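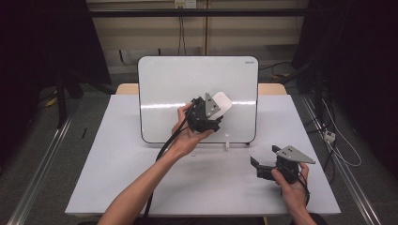
A whiteboard standing upright on a white tabletop.

A whiteboard is a glossy, usually white surface for writing that can be wiped off. Common surfaces are melamine, painted steel and porcelain enamel on steel. Melamine is the cheapest and stains soonest, as its pores hold ink. Enamel boards are fired at high heat and resist scratches.

Dry-erase ink contains a pigment, a solvent and a release agent. The release agent - often an oily polymer - keeps the pigment from bonding to the surface.

Ghosting

Ghosting is the faint mark left after wiping. It grows worse when ink stays on a melamine board for long periods. Solvent cleaners remove most of it.

See also: Blackboard, Flip chart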